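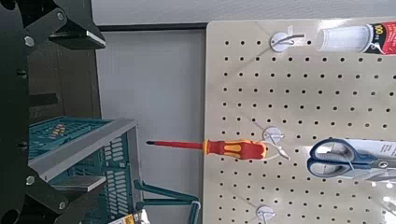 *Pegboard station, seen from the wrist: insulated screwdriver at the middle hook, scissors on their card beside it.*

# Jaunzems Pegboard Picking Kit

Hanging goods are a great place to start with a robot arm, and this kit is the one we keep recommending to small shops and training labs. You get an upright board, a set of round-based hooks, a wrist camera mount and a two-finger gripper with flat pads, all made to go together (no hunting for adapters at ten at night!). It fits the Ristarov bench arm and the Zustusik cart arm.

## What comes in the box

| Item | Quantity |
|---|---|
| Pegboard panel with stand brackets | 1 |
| White disc-base hooks | 15 |
| Two-finger gripper | 1 |
| Flat finger pads, spare pairs | 2 |
| Wrist camera mount and cable clips | 1 |

The arm, the camera and the stock to hang on the board are separate. So is the basket for picked items; most buyers already have something that works.

## Planning your space

Allow 138 cm of clear floor or bench between the back of the board and the far side of the arm base. Long tools need more room than you'd guess – a screwdriver pulled off sideways sweeps a wide arc before it gets anywhere near the basket, and carded items like scissors like to swing on the way out. Leave an empty column of holes beside anything bulky for the first few weeks. You can always close the gaps up later.

Hooks push in by hand and move in seconds, and we love that part. Try a layout, run it, shift one hook over, run it again.

## What it costs

The kit is $420. Budget separately for:

- the arm, if you don't have one
- a wrist camera
- stock you don't mind dropping (you will drop some)
- a replacement set of pads each year if you run daily shifts

Already own a Ristarov gripper? Ask for the board-and-hooks set on its own. The older finger plates work fine with it, though the pads should be swapped for the flat ones, which get behind thin packaging much better.

## Ordering and lead times

Kits ship from Traltby. Orders in by 21st December go out with the last truck of the year. The next big batch of grippers lands in May, and boards and hooks stay in stock all year round.

Schools and training centers can pay by purchase order. Send us the arm model and a quick sketch of your bench with the order, and we'll pack the right brackets.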